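4.2 Collecting demonstrations in lived-in rooms

One result from the Mallirex pilot shaped everything that follows. Policies trained on tidy benches did well on tidy benches and then fell apart the moment a chair or a bag came into view. We therefore moved collection out of the lab. The Clirum set contains 1226 demonstrations recorded with the hand-held gripper and its wrist fisheye, and we left the surroundings alone. Operators were told which objects to handle and nothing about cleaning up.

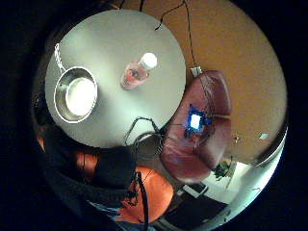 Object pose at the start of an episode is the variable we cared about most. In the Chraibi protocol every bottle begins upright and facing the lens, so a policy can get away with learning a single approach direction. We let objects lie however they were left. A clear bottle resting on its side across a pale round table, with a polished saucepan nearby, asks for a different wrist angle than a standing one, and the pan wall throws back enough light to wash out part of the tabletop. We kept such episodes in training without any exposure correction, and we are delighted with what they bought us: the encoder stopped treating bright rims as grasp candidates after the second round of training, something we had tried and failed to fix with synthetic glare for most of November.

The wide lens brings in a great deal besides the table. Floor, furniture, plants, cables and the operator's own sleeve all end up in the input. Earlier versions of our pipeline masked everything outside a hand-drawn workspace polygon. Elli Ruotsalainen proposed dropping the mask entirely and letting the network see the full circle, and that change alone gave us the clearest jump of the whole project. We suspect that the far background works as a steady reference for wrist motion — when the gripper rotates, the room rotates with it, and the policy can read its own movement from that.

Support surfaces needed more thought. A round table has no corners, and our original plane-fitting step leaned on corners. It was replaced with a rim-following step that fits 2 arcs, one for the outer edge and one for any raised or inset disc, and keeps whichever is more stable over 7 consecutive time steps. Wamitgate, the annotation tool written by Iulian Stoica, displays both arcs so that a bad fit can be thrown out with a single key.

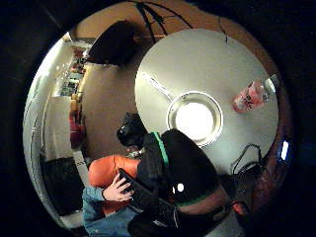
Figure 4. Wrist view of a silver disc on a brown round tabletop, with a pink cup on its side and black cables across the brown surface.

Cables were the hardest distractor by a wide margin. They cross object outlines, they change shape between episodes, and in the warped outer part of the view they can look a lot like table edges. We ran training for 2000 steps with cable regions blurred and again with them untouched. The untouched version was better on tipped cups and no worse on anything else, so all results in Section 5 use raw input.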